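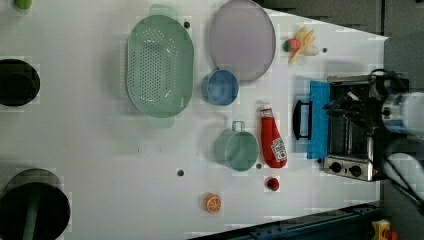
Catherine McIver wrote:
I'd still go with the chief on this one. The siren on the Tastell side of Todunville has been unreliable for years, and paying 145 dollars a household to fix it once more seems like throwing good money after bad. My phone gets the alerts just fine.

breter_road replied:
Your phone does, Catherine, and I'm glad of it. Mine gets one bar if I stand on the porch, and my mother-in-law (she's 88, bless her) keeps hers switched off in a drawer. When the brush fire came up behind Breter Road in April we heard about it from a neighbor pounding on the door – good man, but I don't want him to be the whole plan.

Kamonchanok Wannasri wrote:
Same down here. The text reached me nearly 10 minutes after I'd smelled the smoke and started loading the dogs. I'm not blaming dispatch, they were swamped, but I would have loved a siren.

Catherine McIver wrote:
Fair enough, and I'm sorry, I didn't know the texts were that slow out your way. I still think weather radios would be cheaper. Couldn't the town just hand them out?

hosebed8 replied:
Radios are great if people keep batteries in them. I was on the department for a long while and I can tell you plenty don't! Also, the 145 covers a new motor and control box, so it's a different job from the patching they did before. The quote from Ghiță is in the meeting packet dated 05/10/2025, page 8, if anybody wants to read it.

Kamonchanok Wannasri wrote:
Thank you, I hadn't seen that. Does it say whether renters pay too?

hosebed8 replied:
It goes on the property bill, so the owner pays. I'll ask about duplexes – that part wasn't clear to me either.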